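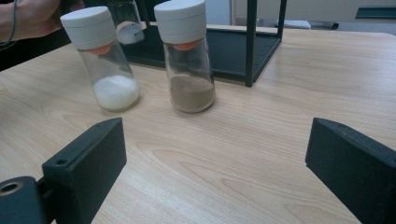
Fig. 1. Two glass shakers on a table top.

Salt in Student Lunches: Where It Comes From and Who Notices
Project report, Food and Society, second term
Mirjam Leitner, group 16

1. Why this topic

Wanted to do sugar first. Three other groups had sugar already so I switched in week two. Salt turned out better for me anyway, my grandfather was put on a low salt diet in August and the whole family had to learn to cook again. Everyone in the house complained about the soup except him.

Main question: do students at our school know how much salt is in the lunch they eat, and do they add more out of habit or because of the taste?

Second question (added later, see part 5): does it matter where the salt stands in the canteen?

2. Background

Most of the salt people eat is already in the food when they get it. Bread, cheese, sausage, sauces, instant soup. The part you shake on yourself is usually the smaller part. I didn't believe this until I read labels for an afternoon. Bread was the surprise, it doesn't taste salty at all but you eat a lot of it.

Sodium and salt are not the same number. Some labels give one, some give the other. To get from sodium to salt you multiply by 2.5. I got this wrong in my first draft and all my values were too low — thanks to the Merkska group for catching it.

Salt also does work in food. It slows down spoiling, it makes dough less sticky and it covers bitterness. So a factory can't just leave it out and change nothing else.

3. Method

Questionnaire on paper, handed out Friday at lunch in the Staritberg canteen. 60 sheets printed, all came back but a few were only half filled in. I kept those for the questions they did answer.

Questions were short. What did you eat. Did you add salt. Did you taste it first. How salty do you think it was, 1 to 5. Do you cook at home.

Then label reading. I picked 20 products from the Szewczyk shop across the street, the things people buy when they skip the canteen. Wrote down salt per 100 g and the weight of the pack, and worked out the salt per pack. Products with no weight on the label were left out.

Last thing was a talk with the canteen kitchen. They get the soup base and the gravy from Trirer in big tubs and they follow the recipe on the lid. Noodles and potatoes are salted by hand, by whoever is on that day.

4. Results

Canteen. Over half of the people who added salt did it before tasting. This was the clearest result I got. When I asked why, the usual answers were "always do" and "it's canteen food". The students who cook at home at least once a week tasted first more often, but the group is small so I don't want to make too much of it.

Soup was rated saltiest, potatoes least salty. Fits with what the kitchen said about the base.

Shop. Instant noodles were the highest per pack by a long way. The cheese roll was higher than the potato chips, mainly because it weighs more. One noodle cup had 900 mg of sodium on the label, so 2.25 g of salt, before you eat anything else with it. Sweet things were mostly low but not zero, the chocolate muffin had more than I expected.

5. Moving the salt

The kitchen let me try this for one lunch. Normally there is salt on every table. For that lunch it all went on the counter next to the cutlery and you had to take it with you or go back for it.

Fewer people used it, that was easy to see from where I sat. No one asked the kitchen where it had gone. Two people from my class did ask me, but they knew about the project so thats not a fair test. I did not do a second questionnaire that day, which was a mistake — I only have my notes.

6. Problems

Only one day of answers. The menu that day had soup, another day would look different.
People guess badly on a 1 to 5 scale and mostly circle 3.
Should of asked about drinks and snacks too.
The shop changed two of its products halfway through and I had to redo the table.

7. What I would do next

Run the counter test for a full week with questionnaires before and after. Ask the kitchen if the potatoes could be cooked with less salt without announcing it, then compare the ratings. Do the label table again with bread from a bakery, where there is no label and you have to ask.

Table of products and the blank questionnaire are in the appendix. Raw answers are in the folder with Ms. Leitner (my aunt, same name, works in the school office) if anyone wants to check them.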